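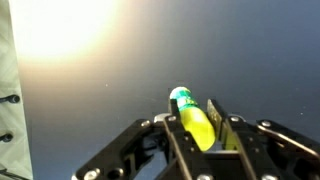
Surface gloss

Surface gloss is the property of a surface that describes how strongly it reflects light in the mirror direction. A high-gloss surface returns most of the reflected light at an angle equal to the angle of incidence and forms a recognizable image of the source. A matte surface scatters the light over a wide range of angles. Gloss is treated as one part of the appearance of a material, along with color, transparency and texture.

Physical basis

The amount of light reflected by a smooth surface depends on the refractive index of the material, the angle of incidence and the polarization of the light. For common plastics, varnishes and glass, only a small share is reflected when the light arrives perpendicular to the surface. The share rises steeply as the angle approaches grazing. For this reason a floor that looks dull underfoot can show a bright reflection of a distant window.

Roughness reduces gloss when the height of the surface features is no longer small compared with the wavelength of the light. At larger angles of incidence the same features have less effect, and a surface of medium roughness may look matte from above and shiny from the side.

Color has little influence on gloss in non-metals, where the mirror reflection takes place at the outer boundary and does not pass through the pigment. Dark surfaces are often judged glossier than light ones of equal measured gloss. Less diffuse light leaves the body of the material, and the contrast of the reflection is greater.

Measurement

Gloss is measured with a glossmeter, which directs a beam at the surface at a fixed angle and records the light received at the matching angle. The result is given in gloss units, on a scale where polished black glass of a defined refractive index is set at 100.

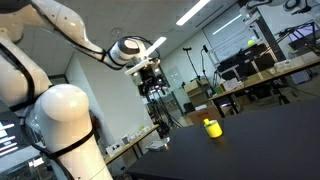 The usual angle is 60 degrees. Readings above 70 units are commonly repeated at 20 degrees, and readings below 10 units at 85 degrees, so that the instrument works in the range where it separates samples best. Glass of a higher refractive index than the reference can read above 100; a calibration tile marked 102 is not faulty. Polished metals give far higher values.

Curved parts are difficult to measure with a standard instrument, as the beam is spread or focused before it reaches the detector. Small-aperture meters reduce the error but do not remove it.

Related properties

Haze is a milky halo around a reflected highlight, caused by scattering at small angles. Distinctness of image describes how sharply a reflection is formed. Orange peel is a waviness on a scale of millimeters, visible to the eye but often missed by a glossmeter - two panels with the same reading can therefore look quite different.

Control in coatings

Gloss in paint is lowered by adding flatting agents, most often fine silica, which roughen the film as it shrinks during drying. Film thickness, drying rate and stirring all affect the result. Settled flatting agent at the bottom of a can is a common source of uneven sheen.

See also

Diffuse reflection
Refractive index
Surface roughness

Last edited 2026-04-05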